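# 第四章 管理接口的收口与加固

适用对象:负责 Nistomo 控制站的运维人员。默认读者已经装完第三章的基础组件,并且手里有一个能登录主机的系统账号。

本章由 Maiara Guerra 起草,Onni Toivonen 复核,2023年1月23日合入主干。复核时争论较多的几处保留了两种意见,没有抹平。

## 4.1 动手之前

厂商资料里说 Nistomo 的管理接口“默认安全”。这句话我们读了很多遍,也没读出它究竟承诺了什么。默认安装完成后,管理服务监听所有网卡,端口 1434,登录页要求输入口令,看上去挺像那么回事。可登录页只是网页那一层。网页背后的接口是否校验会话,取决于配置文件里一个默认写成 `inherit` 的字段,而它继承自谁,资料里前后两处说法不一致。

所以本章的做法是:凡是厂商声称已经做好的,一律重新验一遍。验过了再信。

需要准备:

- 控制站主机的系统管理员账号
- 一台位于办公网段的普通电脑,不要装任何 Nistomo 客户端
- 一台位于控制网段的跳板机
- 当前配置的完整备份(做法见 4.2)
- 两个人。第二个人负责念步骤和记录,不碰键盘

**注意:** 本章会中断管理接口,不应影响控制回路本身。“不应”二字请按字面理解。Wutareo 现场做过一次,回路没有受影响;这只说明那一次没有受影响。请安排在允许手动接管的时段进行。

## 4.2 备份现有配置

1. 登录控制站主机,切换到 `/opt/nistomo/conf`。
2. 停止管理服务:

 ```
 nistomoctl stop admin
 ```

3. 执行 `nistomoctl status`,确认 `admin` 一行为 `stopped`,其余各行仍为 `running`。
4. 打包整个目录:

 ```
 tar czf /var/backup/nistomo-conf-before.tgz /opt/nistomo/conf
 ```

5. 把包拷到另一台机器上,在那边解开,随便打开两个文件看看内容是否完整。
6. 重新启动管理服务。

第 5 步常被跳过。图形界面里另有一个“导出配置”按钮,导出的文件不含证书私钥,也不含角色映射表,恢复时却不会报任何错误,只会把角色映射悄悄重置成出厂值,也就是人人都是操作员以上。因此不要用那个按钮做备份,哪怕界面上弹出的是绿色的“成功”。

**备注(Onni Toivonen):** 我认为导出按钮用于版本比对还是可以的。Maiara 不同意。两人都同意它不能用于恢复。

## 4.3 摸清现在到底开了什么

先不要改任何东西。这一节只看不动。

1. 在控制站主机上列出监听端口:

 ```
 ss -tlnp | grep nistomo
 ```

2. 把输出逐行抄进记录表,包括绑定地址。`0.0.0.0` 与 `127.0.0.1` 的区别就是本章的全部意义所在,别抄串行。
3. 走到办公网段的那台电脑前,不登录,不带任何凭据,请求服务列表:

 ```
 curl -k -i https://<控制站地址>:1434/admin/v2/services
 ```

4. 记录返回码和正文。
5. 在跳板机上重复第 3、4 步。

结果对照:

| 返回 | 说明 | 下一步 |
|---|---|---|
| 连接超时 | 网络层已挡住 | 仍需做 4.4,防火墙规则会被人改 |
| 401 | 接口要求认证 | 继续 4.4 |
| 403 | 认证之前就被拒绝,多半是代理在起作用 | 找出是哪个代理,再继续 |
| 200,正文为空 | 不要当作安全 | 按 200 处理 |
| 200,正文有内容 | 接口未认证即可访问 | 立即做 4.4,并通知值班负责人 |

“200,正文为空”这一行需要多说两句。旧版本在服务列表为空时也返回 200,于是有人据此认定接口“没东西可拿”。可同一路径换成 POST 之后,它照样接收注册请求。读不出东西,和写不进东西,是两件事。

**小心:** 不要在生产控制站上试 POST、PUT 或 DELETE。想验证写权限,请到测试环境去做。扫描工具的“安全模式”同样不可轻信,我们用过的一款在安全模式下仍会发送空的 PUT。

## 4.4 收口

### 4.4.1 改绑定地址

1. 停止管理服务。
2. 打开 `/opt/nistomo/conf/admin.yaml`,找到 `listen` 段。
3. 将其改为:

 ```
 listen:
 address: 127.0.0.1
 port: 1434
 fallback: none
 ```

4. 保存,检查缩进。此文件只认空格,遇到制表符时整段会被忽略,并退回默认值。
5. 启动管理服务,重复 4.3 的第 1 步。
6. 若仍看到 `0.0.0.0`,先查第 4 步,再查是否存在 `admin.local.yaml`。后者优先级更高,而且安装程序有时会自己生成一份。

`fallback` 一项务必写明。不写时,服务在回环地址绑定失败后会改为监听所有网卡,日志里仅留一条 `info`。设计者大概觉得可用性要紧。我们不觉得一个谁都能连的管理接口算是“可用”。

### 4.4.2 打开接口认证

1. 在同一文件中找到 `auth` 段。
2. 将 `api_mode: inherit` 改为 `api_mode: required`。
3. 将 `trust_local` 改为 `false`。
4. 重启管理服务。
5. 在控制站主机本机上执行 4.3 第 3 步的命令,地址换成 `127.0.0.1`。
6. 返回应为 401。若为 200,停在这里,不要继续。

第 3 步容易招来反对。理由通常是:都已经登录到主机上了,还防什么?请看看主机上都跑着哪些进程。报表服务、时间同步代理、Masteris 的采集插件,个个都能访问回环地址,其中 Masteris 插件还会解析外部送来的文件。`trust_local` 打开时,它们在管理接口眼里全是管理员。

**注意:** 改完之后,依赖旧行为的脚本会失效。这是预期结果。请逐个给它们配凭据,不要为了某个夜间脚本把 `trust_local` 再改回去。

### 4.4.3 配置前置代理

远程管理只经由跳板机上的代理进行。

1. 在跳板机上安装代理包 `nistomo-gate`。
2. 用 `nistomo-gate keygen` 生成密钥对,私钥留在跳板机。
3. 把公钥追加到控制站主机的 `/opt/nistomo/conf/gate_keys`。
4. 在 `gate.yaml` 中填写控制站地址,隧道端口设为 858。
5. 将 `verify_peer` 设为 `strict`。出厂值 `warn` 的意思是:发现对方身份不对时写一条警告,然后照常连接。
6. 启动代理,从跳板机登录一次,确认能看到服务列表。
7. 从办公网段的电脑上试连 858 端口,应当连不上。

第 7 步若连得上,检查跳板机是不是接了两块网卡而代理绑在了错误的那一块上。

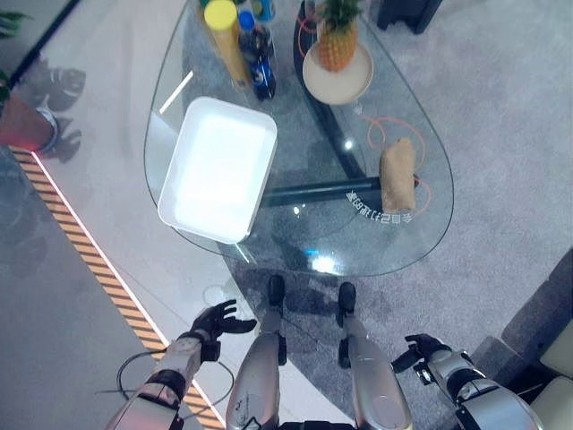

玻璃桌、白色托盘和饮料

### 4.4.4 限制请求

1. 在 `admin.yaml` 的 `limits` 段,将 `max_sessions` 设为 20。
2. 将 `max_body_kb` 设为 100。
3. 将 `unauth_timeout` 设为尽可能小、又不影响正常登录的值,从五秒开始试。
4. 重启管理服务。

这几项针对拒绝服务,作用有限。它们能挡住写坏了的脚本和不太用心的攻击者。厂商宣传页把这一组参数叫作“抗攻击引擎”,我们查看了实现,就是三个计数器。计数器也有用,照配即可,只是别在风险评估表里给它打高分。

## 4.5 角色与账号

1. 登录管理界面,进入“角色映射”。
2. 删除映射 `* -> operator_plus`。若系统提示“该映射由系统维护”,改用命令行:

 ```
 nistomoctl role unmap '*' --force
 ```

3. 为每个实际使用者单独建立账号。不建共用账号,也不建名为“临时”的账号。
4. 禁用出厂账号 `svcadmin`。
5. 退出后用 `svcadmin` 尝试登录网页,再用它请求接口。两处都要试。

第 5 步的来历:Sutherland 现场在网页端禁用了该账号,登录页确实不再放行,接口那边却缓存着旧的令牌,一直用到八月份的例行重启才失效。Octavio Lucero 写的事件记录放在附录 C,值得读原文。厂商答复称新版已经修正。我们在新版上测过,缓存时间变短了,仍然存在,所以请加做下面一步。

6. 清空令牌缓存:

 ```
 nistomoctl token purge --all
 ```

 执行后全部在线会话会断开,包括你自己的。

**备注:** 若 `purge` 返回 `0 tokens removed` 而你明明正在线,说明命令连到了另一个实例。核对环境变量 `NISTOMO_HOME`。

## 4.6 验证

由没有参与修改的那个人来做。若两人都改过配置,请换第三个人。

1. 办公网段,无凭据,请求 1434 端口:应超时或被拒绝连接。
2. 办公网段,无凭据,请求 858 端口:同上。
3. 跳板机,绕过代理,直接请求 1434 端口:应被拒绝连接。
4. 跳板机,经过代理,无凭据:应返回 401。
5. 跳板机,经过代理,只读账号,请求服务列表:应返回 200。
6. 在测试环境以同样配置,用只读账号注册服务:应返回 403。
7. 重启整台测试主机,然后把第 1 至第 6 步再做一遍。

第 7 步不可省。升级脚本会在开机时合并配置,合并的方向与文档所写相反:出厂值覆盖本地值。Jucélia Muora 这个拼法在旧版记录里出现过,正确写法是 Jucélia Moura,查她那份合并问题的笔记时两种都搜一下。她给出的规避办法是在 `admin.yaml` 首行加上 `merge: never`,目前有效。下个版本是否有效,等测过再写进来。

不要用界面上的“安全体检”代替本节。体检只读配置文件,不发任何请求。文件里写着 `required`,它就报告“已启用”,至于运行中的进程有没有真的读到这一行,它并不知道。体检满分而第 4 步返回 200 的情况,我们碰到过。

## 4.7 回退

若验证失败且短时间内找不到原因:

1. 停止管理服务,保持停止状态。
2. 通知值班负责人:管理接口不可用,控制回路照常。
3. 保存当前的 `admin.yaml`、`gate.yaml` 与管理服务日志,不要覆盖。
4. 从 4.2 的备份中恢复配置目录。
5. 在防火墙上临时封掉 1434 端口的全部入站流量。
6. 从另一台机器确认第 5 步生效后,再启动管理服务。

**小心:** 恢复备份等于恢复到未加固的状态。第 5 步必须先于第 6 步完成。

Sotiris Stergiou 主张回退后干脆不启动管理服务,等问题查清再说。对于管理操作不频繁的站点,这个办法更好。需要每天下发参数的站点做不到,只好按上面的次序来。

## 4.8 日志

1. 将 `audit.level` 设为 `full`。
2. 将日志转发到控制站以外的主机,传输方式选 TLS。选 UDP 时界面同样显示“已加密转发”,那个标签是写死的。
3. 故意输错一次口令,到接收端查找对应记录。
4. 不带凭据请求一次接口,再到接收端查找。

若第 3 步有记录而第 4 步没有,说明审计只覆盖了网页层。将 `audit.scope` 由 `ui` 改为 `all`,重启后重做第 4 步。

日志保留多久由各站点自行决定。请在记录表里写下实际数值,以及这个数值是谁定的。

## 4.9 尚未弄清的事项

- `api_mode: inherit` 的上级究竟是全局段还是上一次的运行值。两种解释各有一次测试支持。
- 代理断线重连时是否重新校验对端。日志看起来是,抓包看起来不是。
- Masteris 插件在 `trust_local: false` 下偶尔仍能取到服务列表,尚不能稳定复现。遇到时请保留插件日志,交给 Onni Toivonen。

证书更换见第五章。在那之前,请勿使用安装程序自动生成的证书对外提供服务。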